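Keep the Box for One Year

When I moved to this country I had two suitcases and a very clear opinion about cardboard. In the apartment where I grew up, a good box was never thrown away. It went on top of the wardrobe, with smaller boxes inside it, and when something had to be sent to a cousin or put away for the winter, my mother took down the right one without measuring. Here I learned that the box goes out on the same evening. People cut it, fold it and are glad to see it leave.

I want to defend the older habit, at least for a part of the things we buy.

My reason is practical. In July the hand mixer from Istia that I use for my small baking work stopped in the middle of a dough. It was still under warranty. I wrote to the seller and they answered quickly and politely. The return was free, they said, if I could send the mixer in its original packaging. Without it, I would have to order a return kit, which costs 25 dollars. The mixer itself cost 63. I paid, but I was angry for some days, and a part of the anger was at myself, because I had pressed that box flat with my own feet.

After this I started to read the return conditions of the shops I use. Most of them do not demand the original box. They say "suitable packaging," and the customer must guess what is suitable. If the thing arrives broken, it was not suitable. I find this unfair. The company has designed the box for exactly this object, and has tested it, I suppose, by dropping it. Then it asks me to do the same job with old newspaper and tape.

So now I keep one bin for this purpose. Boxes, bags and other pieces go into it as they come.

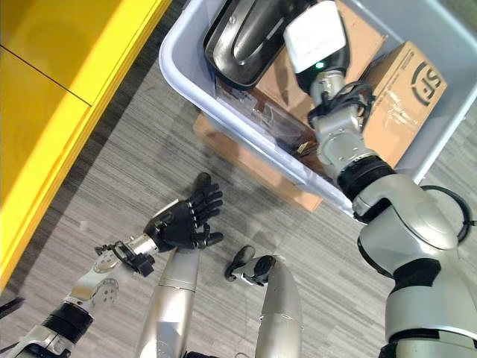
A cardboard box and a crumpled clear bag in the gray bin.

My neighbor on the second floor says this is the beginning of hoarding. I understand her worry. In our building on Pavlović Street there are 455 square feet in each apartment, and a bin takes its place from something else. This is why I have a rule of one year. I write the month of purchase on the box with a marker, and when the year is over the box goes to recycling, also if it is beautiful. The warranty is usually finished by then. Boxes that fit one inside the other may stay together. Foam I keep only if it is cut in the form of the object.

Some companies already think about this. Flitside, where I buy my baking forms, sends them in a box with a second strip of glue under the first one, so you can close it again. It is a small thing and it cannot cost much. Trimov prints the inside of the lid with a drawing of how the parts lie, and I was able to pack a lamp again in a few minutes – with the cable in its right place, too. I would like to see this made normal. If a seller wants the box back, he should write it on the box, in large letters, on the side where we cut.

I would go further and say that the neighborhood shops which accept returns should keep a shelf of used boxes for everybody. The shop near my bus stop throws away a mountain of them every morning and sells new ones at the counter. I asked about it once. The man there told me it was a question of policy, and then he gave me two from the back.

2026-09-28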